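Halum software work: where we are
February 13, 2022

Hello all at the Paterson fund. January went mostly on the dull end of the pipeline, and I'm glad it did. We now have 1,873 recorded demonstrations in the Pusell store, and 922 of them pass every check from start to finish. I'd hoped for more, but most of the rejects fail on the same thing: the tracker loses the gripper's position when the hand turns quickly, and the path jumps.

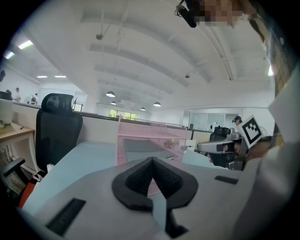 So I rewrote the part that joins the camera track to the motion sensor readings (second go, the first was far too slow). It now flags a jump as it happens, so whoever is recording can simply start again — no more finding out the next morning! I ran it over 300 of the rejects and got 67 back without touching them by hand.

Cotton, our planner, is further behind. It still treats two-handed tasks as two separate jobs, and the arms end up waiting for each other far too politely. I want both hands on one shared clock before I train anything new on it.

Money is on track. The one thing I'd ask for is more storage, please — the Pusell disks are nearly full and I've started deleting old test runs to make room.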